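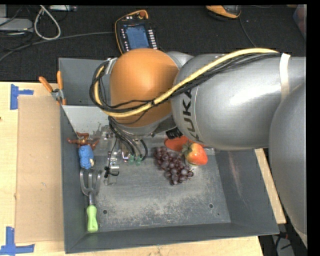
Fruit stock, Clulton order

12 Oct 2021

Back on the fruit. I put this off all last week and then the message came in from the Clulton people asking if they could have their market stall dressing early, so the fruit it is. Everything we own that looks like something you could eat is getting looked at, cleaned, fixed if it's worth fixing, and put back under a name somebody else in the shop could guess.

Started with the grapes and the big red one in the dark gray bin. I still like those grapes a lot. They go from a dark reddish purple at one end to a dusty bluish purple at the other, and that dusty end is what I want on every bunch we do from now on. The older bunches are one flat purple all over and look like beads from three feet away. The big red one is down in the book as "strawberry?" with the question mark, and I've left the question mark in. It's large next to the grapes, more orange than red in places, yellowish patches, leafy cap gone a bit brown. From the back of a stall it'll read as a strawberry. Up close, customer's choice.

Both passed for color. Stock number for the grapes is 1803 on the old card and 1,803 in the spreadsheet, so if you search and get nothing, try it with the comma. I should fix that. Haven't.

Bloom test

Tried to copy the dusty look onto one of the flat purple bunches. Wrote it all down this time because in January I got a really nice one and had no idea afterward how I'd done it.

Try 1 – talc brushed on dry. Looks great for a minute, comes off on your hands, comes off on your shirt, comes off on the next bunch over. No.

Try 2 – matte spray, then talc while tacky. Stays put but goes patchy, and down between the grapes it piled up like dandruff. Scrubbed it off with dish soap and an old toothbrush.

Try 3 – very thin pale blue-gray acrylic, mostly water, dabbed with a sponge and wiped back with a thumb. Yes! Much closer. Only did the lower half of the bunch and left the top dark, and it's the going from one to the other that sells it. If I'd covered the whole bunch evenly I think it would have looked like a moldy version of what we had.

Try 4 – same as 3 with a little drop of red in it. Too pink. I kind of like it for a different fruit though, maybe plums.

Going with 3. The mix is in the jar with the blue tape on the lid, shake it hard, it settles. Seventeen minutes by the wall clock to do a whole bunch properly, including the wiping, and I don't see that getting much quicker unless two of us do it side by side with one sponging and one wiping.

Leaves and caps

The caps are where we lose things. Grapes and apples mostly survive being tossed in a box, but anything with a leafy top gets it bent flat or loses it completely. I found four loose caps at the bottom of the Vovia box and only two fruits missing one, which I can't explain and have stopped trying to.

Hot glue holds but leaves that shiny ring. The Probert glue (white tube, purple cap, second drawer) takes overnight and dries dull, so I'd rather use that and wait. Glued both and stood them upside down in egg cups. Please don't move the egg cups.

For color, I'm leaning toward making the new caps a little tired looking. Bright green from the packet looks like a party decoration. A greenish brown is much nicer, a bit like the one on the big red fruit. Plan is a wash of raw umber over the packet green, then see. If it's too dark you can lift it with a damp rag while it's still wet, after that you're stuck with it.

Washing notes

Warm water, dish soap, soft brush, rinse, towel, then leave on the rack. Don't soak the pears, the stems let water in and then they slosh. I know about the sloshing because I shook one and it sloshed, and then it dripped on my notes from this morning, so if there's a gap above the bloom test that's where it went.

The lemons came up beautifully. The oranges did not, there's a gray film on them that soap won't touch. Tried rubbing alcohol on the underside of one and it took the film off and also a little bit of orange. Leaving them until I can ask around. Could be they're fine for the back row.

Bananas: two hands of them, one with a cracked stem. Painted a bruise over the crack. Very pleased with the bruise.

Sorting for Clulton

They've asked for 111 pieces total. Once I take out the film oranges, the sloshing pears and anything drying in an egg cup, I've got 91 I'd be happy to send. So we're 20 short, and I'd much sooner fill that with extra lemons and apples than send something that looks bad. Grapes make a stall look full very fast, too – two or three good bunches draped over the front edge of a crate and you stop noticing what's behind them. I'll suggest that when I write back.

How I'm arranging the trays for now:

Tray 1, lemons and limes, done
Tray 2, apples, done, the green ones could use a polish
Tray 3, anything with a cap, lay them on their sides with tissue in between
Tray 4, grapes, one layer only please, nothing stacked on top
Tray 5, odd ones, repairs, mystery fruit

Mystery fruit is at three. One is probably a quince. One might be a mango that somebody painted over a long time ago, there's green showing through at the stem end. The third is small and brown and I'm starting to think it's a potato that wandered in from the vegetable box.

Colors to try next on the strawberries

The ones in the packet are all one red and they look like candy. Want to move toward the orange side and then let some yellow come through in patches, especially near the top where a real one would be a bit underripe. Order I'd do it: yellow base all over, let it dry, red-orange on top with a sponge so it's uneven, then a bit more red on the tip only. Seeds last with a fine brush. I did three this afternoon without the seeds and they already look better than the packet ones with.

Things we're low on

Raw umber, one tube left and it's mostly rolled up
Small sponges, the round ones
Tissue paper, white, the colored kind rubs off on the lemons
Dish soap
Labels for the trays

Still to do: strawberry seeds, green apples, fix the comma in the spreadsheet, check the egg cups in the morning and see if the caps took.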